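Drorkance Elbow Cable Kit
For Trenance two-arm tabletop sets

Product code: DEC-526
Replaces the elbow cable supplied before March
Safety notice updated 31 July 2020

Why this part was changed

On the earlier cable, the plug at the elbow motor can work loose when the arm is used for long runs at full reach. If it comes out, the motor loses power and the upper arm drops onto the table with whatever the gripper is holding. There is no warning beforehand. One customer, Dehghan, reported two drops while handling heavy denim, and we saw the same fault on our own bench after 50 hours of folding work.

The new cable has a locking plug and is 60 mm longer, so it no longer pulls tight when the arm is stretched out.

If you have the old cable

Stop using the arm for anything heavier than a shirt. Keep hands and faces out of the space under the upper arm while the power is on – this includes straightening cloth between folds. Pressing the stop button does not hold the arm up. It cuts power to the motors, and a raised arm will fall.

In the kit

Elbow cable with locking plug, 2
Cable ties, 20
Printed fitting sheet

Fitting

Switch off at the wall and rest both arms on the table before you unplug anything. Push the new plug in until it clicks, then leave a loose loop beside the elbow. Do not tie the cable down across the joint. Run each arm slowly through its full reach and check that the loop stays slack.

The kit also fits the Skavbridge rail mount. Owners of affected sets can order it free of charge with the serial number from the base of the left arm.
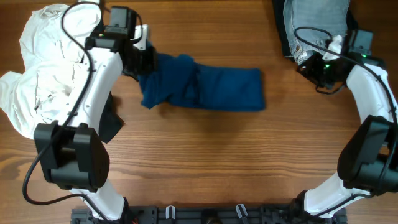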